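Keeping brushes and paint in good order at home

I paint mostly with acrylic, in the corner of my kitchen, and in seven years I have ruined many brushes. These are the habits which I keep now.

Never let a brush stand in the water on its hair. After some hours the tip is bent and it does not come back. I lay mine flat on an old towel, and on Friday I wash all of them with plain hand soap and lukewarm water, until the foam stays white.

For mixing, I use cheap plastic dishes from the kitchen shelf. Dried acrylic comes off in one skin if you fill the dish with warm water and wait 25 minutes. Do not scrape with a knife, the scratches hold the color forever.
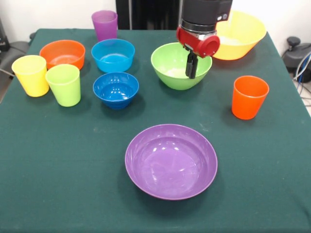 The tubes I keep standing on their caps, so the paint is always near the opening. If a cap is stuck, hold it under hot water and turn it with a rubber band around it. My Dresia tubes do this every winter, the Trostum ones only when I forget to wipe the neck.

Rinse water with paint in it should not go in the sink. I leave the jar overnight, pour off the clear part in the morning and wipe the rest with newspaper.

For storing finished studies on paper, put baking parchment between the sheets. Wax paper left marks on two of mine.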